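What the Second Arm Costs

I have been putting off this post because every time I open the spreadsheet I get annoyed. But a few of you asked what I meant in April when I said the price on the quote is the smallest number you will deal with, so let me go through it with the figures in front of me.

The first arm came from Lundano. I liked the salesperson, I liked the demo video, and I signed for the arm, one gripper and one wrist camera. The quote was tidy. It had one line for "accessories," and I didn't ask what was in the line. That was my mistake and I own it. What was in the line was a mounting plate and a bag of screws.

After that came the slow drip. A camera cable long enough to survive the elbow bending. A second one after the first gave out. Clamps. A longer power lead. Replacement fingertips, 14 dollars each, and you will want more than one set. By the time I could pick up the same thing twice in a row, I had spent 319 dollars on parts that appear in no brochure I have ever read.

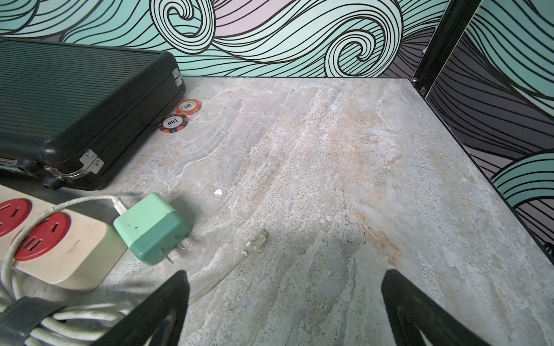 So when Kondow sent me a price for a second arm, I sat on it. Their page says it will handle "everyday household objects," and I have learned to be suspicious of that phrase. Whose household? Vendors test on foam blocks and plastic fruit. My table is cords, chargers, adapters, a power strip, the junk that any desk collects. Cables are miserable for a gripper. They bend, they hide under each other, and a plug lying on its side is a different problem from a plug standing up. If I'm paying for a machine that tidies a desk, I want to see it tidy a desk.

I asked Kondow for a video of the gripper picking up a coiled cord. They sent me a video of it picking up a mug. I asked again and got the mug from another side.

Meanwhile the budget for the year looks like this. I set aside 200 dollars for spares and consumables, and 173 of that is gone with a good piece of the year still to run. The arm itself, paid for once, hardly bothers me. The spares line bothers me because it never closes. Two arms will not mean twice the spares either, I suspect. Two arms in one space can hit each other, and then you are buying parts for both.

There is also the table. People plan for the robot and forget it has to stand on something and reach across something. Where do the cables go? Where does the controller sit? Can you still get to the outlet without leaning over a moving joint? I drew my layout on paper and was quite proud of it – then I put real things down and half of the drawing was useless. Do the layout with actual clutter before you order anything, even if you have to use a broomstick for the arm.

Plasuvness makes a cheaper kit that I looked at for a weekend. It's cheaper for a reason as far as I can tell: no spare fingertips listed, no wrist mount, and a warranty page that goes to a contact form. Maybe it's fine. I'd want to talk to someone who has run one for a year, and I haven't found that person yet.

My current plan is to spend nothing until Kondow answers about the cord, keep the Lundano running, and put a firm ceiling on spares. I've written the ceiling at the top of the spreadsheet in red, where I can't pretend I missed it.
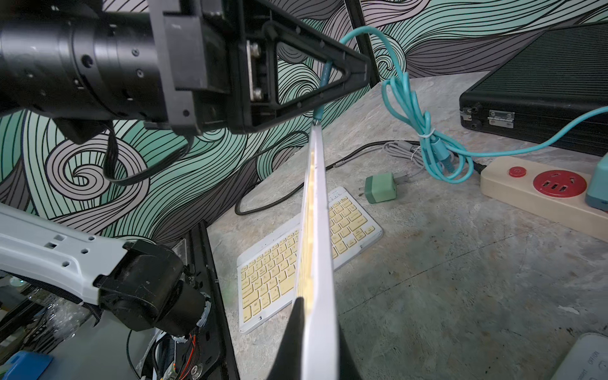
Montoya commented on the last post that I'm being too hard on vendors, and that no seller can test every object a customer might own. Fair enough, but a cord isn't exotic. Montoya also said to ask for the spare parts price list before asking for the robot price, and I think that's the best advice I've had on this blog. I sent that request to all three companies. One price list has come back so far, and the fingertips on it are sold only in packs.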